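Unit 17: Bedrooms, floors and small rubbish
Instructor: Marta Hnatiuk

Work through the room in the same order each time. Pick up loose rubbish first, then do the bed, then the floor. Used tissues are the most common item. Look beside the bed, under the pillow and along the edge of the sheet.

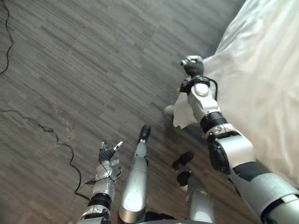
Pick up a tissue by the middle and carry it straight to the bin. Don't put it down on the bed on the way. Change gloves before touching clean linen.

Smooth a white sheet from the centre outwards. Small creases are fine, but a mark of any colour means a fresh sheet.

Wood-look floors are swept dry, then mopped with a well-wrung mop.

Read page 51 of the Tomau manual before the practical. Questions to Nazar Hrynyshyn, room 230.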